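Paper trading

Paper trading, sometimes called simulated trading, is the practice of buying and selling shares on paper only, with pretend money and real prices, so that a newcomer can get a feel for the market before risking any savings. The name goes back to the days when learners wrote their purchases in a notebook and checked them against the closing prices in the morning newspaper — a slow business, but a perfectly good way to learn.

Most paper trading is now done through a website or a phone app. The Skunport simulator, opened in March by Sibusiso Radebe and Fatima Kruger, was a small one to begin with, offering 498 shares and 2 kinds of order. By 25 Jul 2018 it had grown to 3,284 shares, and its prices ran 15 minutes behind the live market, a delay that long-term savers hardly noticed but that day traders grumbled about a good deal.

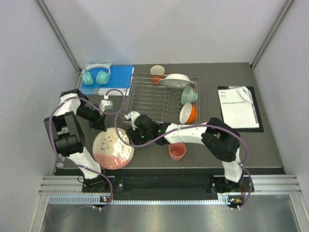

Orders in a simulator are usually filled at once and in full, at whatever price is showing on the screen. Real markets are seldom so obliging, and a large order may be filled in several pieces, each a little dearer than the last. Kruger's beginners' guide, published by Ogilvie, likens the two sides of a trade to a pair of hands that must meet over one parcel: both must come to the same spot before anything can change hands. A simulator quietly supplies the second arm whenever it is wanted, and so its results tend to look rather rosier than they should.

Fees and taxes are often left out as well, though Diltavside, a later rival, lets its users switch them on. The other great difference is one of nerves, for a loss of pretend money rarely keeps anybody awake at night.

See also: Limit order; Market order; Dilorora (trading game)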